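Pladine ships Drolta 2, says grasp planner now handles soft goods

Pladine has pushed out the second release of Drolta, its planning and control package for two-arm robots. Big change is on the planning side. The old version treated everything as rigid, fine for boxes and bottles, bad for anything that folds or gives when you squeeze it.

New release replans grip force and approach angle while the jaws are closing. Update rate is up to 200 times a second from 60. Both arms now share one plan too, instead of one waiting for the other to finish, a common gripe from users of the first version.

Training data came from people working with hand-held grippers at tabletop stations. Hats, mostly, plus gloves and cloth bags. Pladine says hats were picked on purpose: a stiff brim, a soft crown, and lots of ways to crush one. The perception model looks for the brim first and works out which way it points before either arm moves.
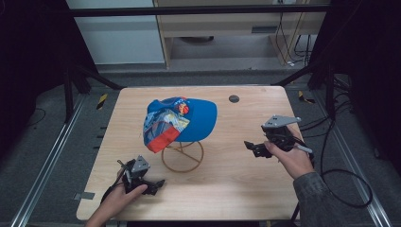 On the company's own test set the planner got 91 percent of hat pickups right on the first try. Gloves did worse, no number given. Outside testing hasnt been done yet, and Pladine wouldn't say when it might be.

Kallero, a warehouse operator with a returns center in Gallagher, has been running a beta since September. It uses the software for sorting returned apparel and plans to keep it on two lines for now. The company said setup was quicker than the first version but that calibration between the arms still drifts over a long shift and has to be redone by hand. A fix is promised in the next point release.

Also new: a log viewer that replays a failed grasp step by step, and a simulator plug-in. The simulator does not model cloth yet. Existing config files wont load without a converter, included in the download.

Needs a machine with at least 128 GB of memory for training, less to just run it. Free upgrade for current license holders. Pricing for new customers is unchaged.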